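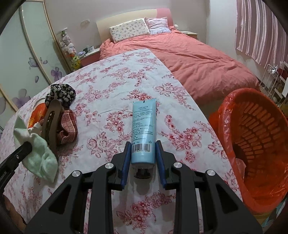
Analyn Umali wrote in to ask if the Solden treat pouch is worth it for a dog who only works for cheese, and yes, I think so! I've had mine since December and we've done loads of recall practice with it (my beagle mix would sell me for cheddar). It holds up to 400 little training treats, the magnet snaps shut with one hand, and the lining wipes clean, even after string cheese. My old Tilon pouch had a drawstring and I was forever fumbling while he wandered off. My one gripe is the belt clip, which popped off 3 times at the park. I wear it on a real belt now and it stays put.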